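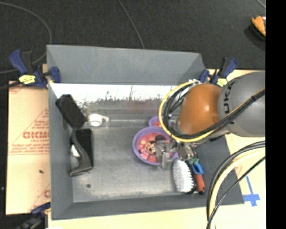
GRARNISGATE — Skinside, the new book on touch, posture and personal space by Aba Sowah, is out in paperback this January from Lukáč. 266 pages, fully indexed, cheaper than the hardback. It is a book for people who want to know why they step back when someone steps in. Sowah starts with handshakes and ends with machines, and the chapter on reach asks why an orange joint and a gray arm leaning into a bin can look to us like a person rummaging. Readers of the hardback wrote in about that chapter more than any other.

The paperback has a new preface, a corrected bibliography and one extra chapter, on video calls. Sowah watched 88 recorded meetings for it, with the sound off. Nods, mostly. Also people touching their own faces, looking at themselves, leaning out when they disagree. She is careful about what that can prove and says so in the text.

"I wanted to put in what happened to our hands when we all went onto screens," said Sowah. "The first edition stopped just short of it and readers kept asking. Fair enough. I did'nt have a good answer then and I have part of one now."

Skinside began as a set of evening lectures in Grarnisgate and still reads that way in places. Short chapters, plain words, few tables. The notes are at the back for those who want them. Instructors who have used the hardback in intro psychology and communication courses will find the chapter order unchanged, except that the video call chapter comes in before the last one, so reading lists will need a look. Page numbers have moved.

Also new: discussion questions for book groups, at the end of each part. Lukáč is printing these as a seperate leaflet too, 600 copies, free to libraries on request while they last.

A launch reading takes place at the Cliken bookstore in Grarnisgate at 6:30 p.m., doors at 6. Free entry, seats are first come. Sowah will read from the chapter on waiting rooms and take questions after. Signed copies at the counter. If you can't make it, Cliken will hold a signed copy for anyone who calls ahead — please say if you want a name written in.

Review copies are available now, in print or as a PDF. Sowah is available for interviews by phone or email, mornings preferred. An extract from the waiting rooms chapter, 600 words, can be reprinted free with credit to author and publisher. Cover art and author photo on request from the Lukáč press desk.

Ends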